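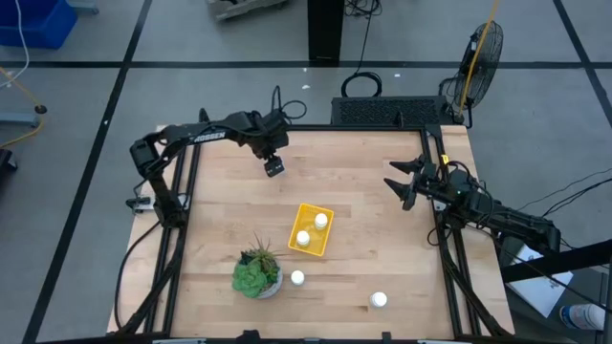 Two arms, one basket: gallery of the Stevamton sorting study

On this page we collect pictures from our work on learning from demonstration with two arms. The question of the study is simple to say: if the policy learns only from one arm at a time, can it still share a table with the other arm? The task is to put small white bottles into a yellow basket. We did the recording in April, in our lab in Toledo, and we kept 1,291 demonstrations after cleaning.

Table setup. Both arms are mounted on the black frame, one at each side of the wooden top. Two bottles are in the basket and two are still on the table. The potted succulent stays near the basket as an obstacle, and a path that touches it is counted as a failure.

Grippers. For the study we compared seven starting layouts of the basket. The diagonal one was the most difficult for the policy, mainly for the bottles which stand close to the side of the basket.

What we found. The policy trained with single-arm data worked well when the arms took turns. When both arms moved together, it often waited too long — the arms were safe, but slow. Adding a short set of two-arm demonstrations made the waiting much shorter. We do not know yet if the same is true for taller objects.

The training code is built on our Vetix toolkit, and the labels were made in Astton. For questions about the data, please write to Emmett Delacroix.

Page updated: Wednesday, July 5, 2023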